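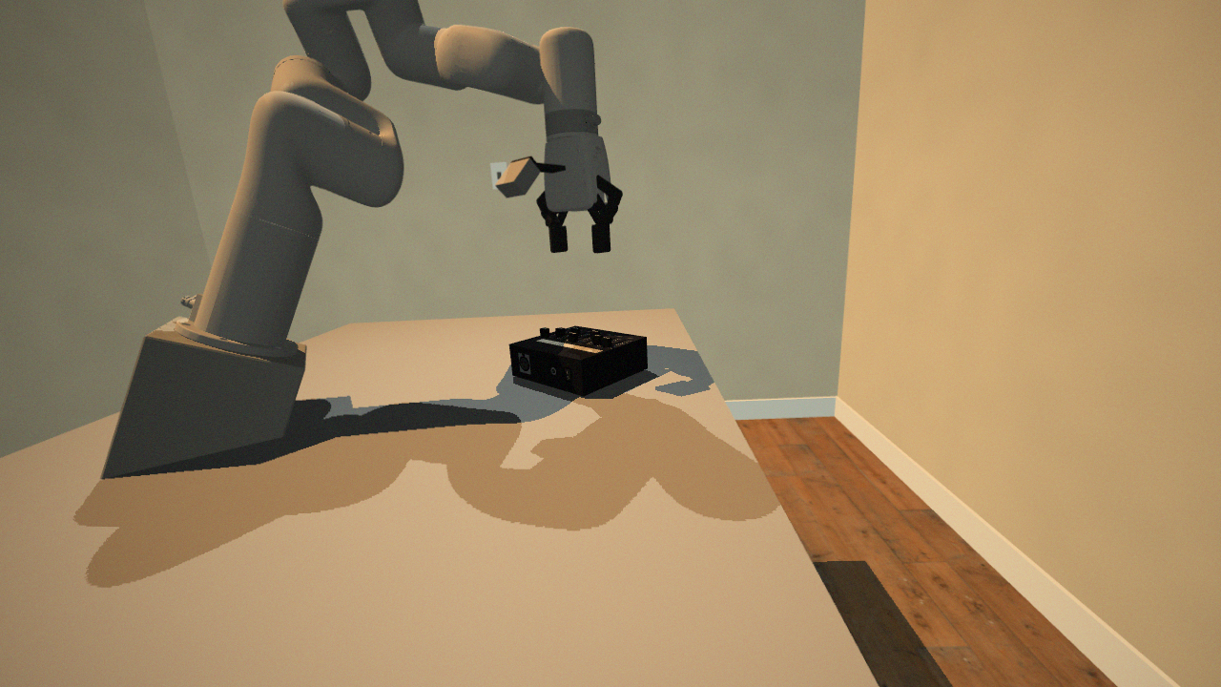
**Sturska local board > News and safety > Police notice, robbery at Bonsu pharmacy**

**faizal_majimbun** wrote:
Good evening to all. The police put out a notice today about the robbery at the Bonsu pharmacy on Ukier Street. They look for two men, one with a green rain jacket. A gray van left in the direction of Stuvell. If you have a door camera on this street, please keep the recording and call them.

**ridgeline1979** wrote:
My neighbor says the van was white. I would not trust the color.

**faizal_majimbun** wrote:
I only repeat what is written in the notice. It says gray.

> A gray van left in the direction of Stuvell

**akua.appiah** wrote:
It was already dark, so both can be right. I worry more that the notice has no plate number, not even a part of it. How much was taken?

**ridgeline1979** wrote:
$300 from the register, I heard. They should publish the camera pictures from inside the store.

**akua.appiah** wrote:
I don't agree. Last September they did this and people here accused the wrong man. He had to move his children to another school.

**ridgeline1979** wrote:
One mistake is not a reason to hide everything.

**faizal_majimbun** wrote:
Please, both of you. The case number is 1593, give it when you call. I will write again if the notice changes.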